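Share 22
Comments 17

The mending table is coming back!

9 June 2026

If you came to the spring swap at the Mornberg hall you'll remember the long table at the back with the button tins on it. It was meant to be a side thing, somewhere to sit while the line for coats died down, and by noon people were three deep with torn linings and jeans gone at the knee. So we're doing it again in October, as its own afternoon this time, and I'm so excited I have already started sorting thread by color (I own far too much green).

A few things I learned last time, for anyone who wants to get going at home before then.

Wash it first. I know, you want to get to the sewing. But cotton can shrink in the wash, and if you patch an old, well-washed shirt with a piece of brand new fabric, the patch may pull in later and pucker all the way around. Wash both, iron both, then cut. I skipped this on a pillowcase I loved and it has looked like a raisin ever since.

Use a shorter thread than you think. From your fingertips to your elbow is plenty. Longer just knots, and then you're picking at a knot and saying words.

For thin spots that haven't gone through yet, don't wait! This is the best time to fix them. Lay a scrap behind the worn part, pin it, and run small stitches back and forth well past the edges of the thin area, so the new cloth is held by fabric that still has some strength in it. On flannel you can barely see it if the thread is close in color. Or go the other way and use bright orange. My kitchen towels are all orange now and I smile every time I dry a pan.
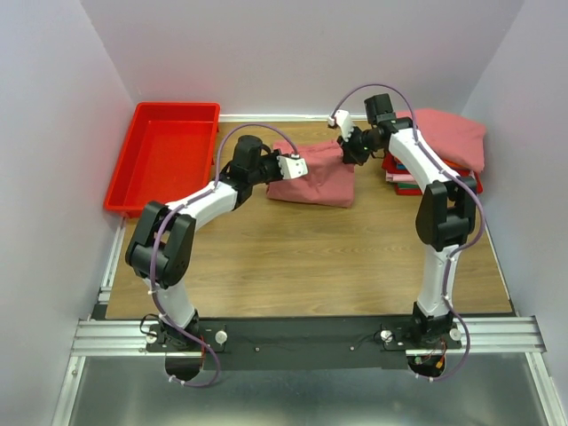
Knits are their own animal. T-shirts and leggings need a stitch that can stretch, so a plain running stitch will often pop the first time you bend over. A loose zigzag is fine, by hand or by machine, and please get a ballpoint needle, which slides between the threads and won't poke holes in them. The Pärn shop by the bridge sells them in little paper packs, and they'll help you pick a size if you bring the shirt along.

Sweaters I'm still learning. I tried a darn on a Tukico cardigan over the winter, wool thread, a wooden spoon underneath because I couldn't find my darning egg, and it came out lumpy but warm. I wore it all the way to May. If you're good at darning and would sit with beginners for an hour in October, write back to this email and I'll be thrilled.

We have 70 seats and the Hivley sewing club is lending us machines, so you don't have to carry yours up those stairs. Bring small scissors if you have them, we ran out fast last time. Bring the thing you've been meaning to fix, too, even if it's ugly. A bag with a broken zipper counts. Curtains count, but maybe just one panel.

Sign-up opens in the next issue, along with the list of what to bring and a pattern for a pocket patch that I'm still fiddling with.

You are getting this newsletter because you signed up on our site. Unsubscribe or change your settings at any time.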